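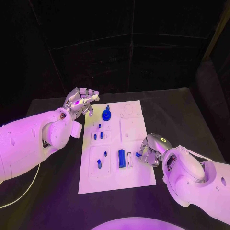
3.2. Recogida de datos

El estudio sobre hábitos de lectura se realizó en dos barrios de Villanueva, Brelta y Kurkora, mediante un cuestionario en papel. Se repartieron 2443 ejemplares y se recuperaron 2205 - los incompletos se excluyeron del análisis. La codificación de las respuestas abiertas siguió el esquema de Annamalai, con dos revisores por cuestionario.

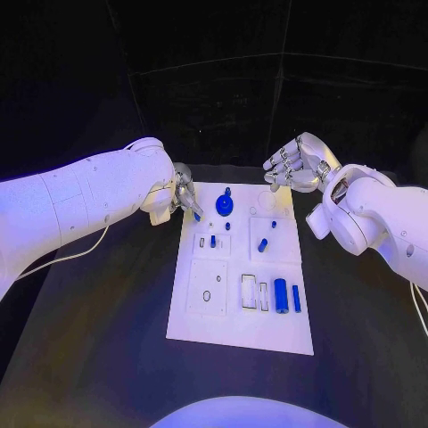
Figura 2. Tablero blanco con piezas azules sobre una mesa oscura.

Las discrepancias entre revisores se resolvieron por acuerdo. El préstamo bibliotecario y la compra de libros se trataron como variables separadas.
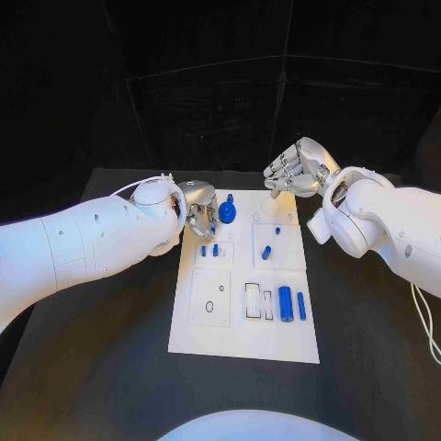

3.3. Limitaciones

La muestra no incluye a menores de edad.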